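What Is Tissue? How Your Body Is Put Together

Written by Adanech Weldu. Checked by Precious Dizon. For readers ages 9 to 12.

Your body is made of cells. A cell is the smallest living part of you, and most cells are too small to see without a microscope. Cells that do the same kind of work are joined in groups. A group like this is called a tissue. The word comes from an old French word for woven cloth.

The paper tissue in a box is a different thing with the same name.

Scientists who study tissue sort it into 4 main types: covering tissue, connecting tissue, muscle tissue, and nerve tissue. Every organ in your body is built from these types. The stomach has all of them.

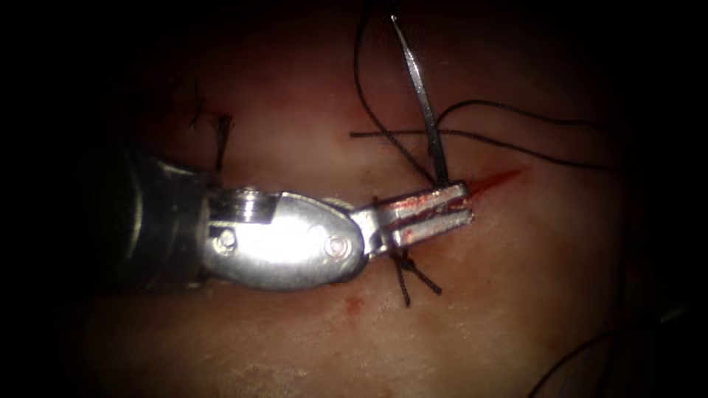

Tissue with a metal surgical instrument reaching over it.

Covering tissue

The science name is epithelial tissue (say "ep-ih-THEE-lee-ul"). It covers the outside of the body and lines the inside of hollow parts such as the mouth, the stomach, and the tubes of the lungs. Its cells are packed close together with very little space between them.

Covering tissue wears out and has to be replaced. The outer layer of your skin is made of dead, flat cells that fall off a few at a time. New cells form in a deeper layer and move up. In the small intestine the change is faster, and most of the lining is replaced in less than a week.

Many linings inside the body are kept wet by mucus or by a thin, watery fluid. Run your tongue along the inside of your cheek. The smooth, slippery surface you feel is covering tissue. The fluid on it lets food slide past without scraping.

Connecting tissue

Connecting tissue holds other tissues in place, fills gaps, and stores things the body needs. Its cells are usually spread out, with other material between them. That material decides what the tissue is like. In bone it is hard and contains a mineral with calcium in it. In cartilage, which shapes your ears and the tip of your nose, it is firm but bends. In blood it is a liquid called plasma. Blood may not seem to connect anything, but it is placed in this group by most scientists.

Fat is connecting tissue too. It stores energy, holds heat in, and cushions organs such as the kidneys.

Many connecting tissues contain collagen, a protein that forms long, strong threads. A tendon is mostly collagen. It ties a muscle to a bone, and it can take a hard pull without stretching very much.

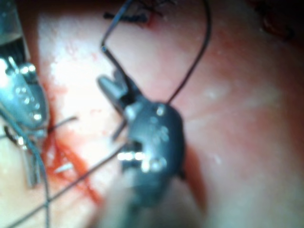
Muscle tissue

Muscle tissue can shorten, or contract. There are three kinds. Skeletal muscle moves your bones, and you control it by deciding to move. Smooth muscle is found in the walls of the stomach, the intestines, and the blood vessels. It works without any decision from you. Heart muscle is found only in the heart.

Muscles pull. They cannot push. To bend your elbow, a muscle at the front of your upper arm contracts. To straighten it, a muscle at the back contracts and the front one relaxes.

Nerve tissue

Nerve tissue carries signals. It makes up the brain, the spinal cord, and the nerves. The main cells are called neurons. A neuron has a long, thin part called an axon, and the axon of a neuron that reaches your foot starts in or near your lower spine.

How tissue heals

When skin is cut, blood at the cut thickens and forms a clot. White blood cells move in and clear away germs and damaged cells. New cells then grow across the gap - slowly for a deep cut, faster for a scratch. If the cut was deep, the body fills the space with extra collagen, and this is a scar. Scar tissue has no hair and no sweat glands.
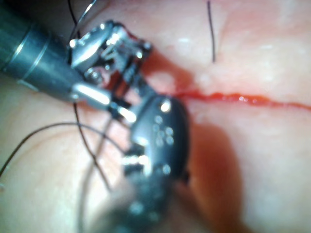

Tissues do not all heal at the same speed. The lining of the mouth heals quickly. Bone takes weeks or months. Cartilage has no blood vessels of its own and heals slowly, or not at all. Neurons in the brain and spinal cord are mostly not replaced after an injury, so bike helmets matter.

Words to know

Cell - the smallest living part of the body.
Collagen - a protein that forms strong threads.
Contract - to get shorter, as a muscle does.
Organ - a body part made of more than one tissue.
Plasma - the liquid part of blood.

Page last checked: 2025-02-07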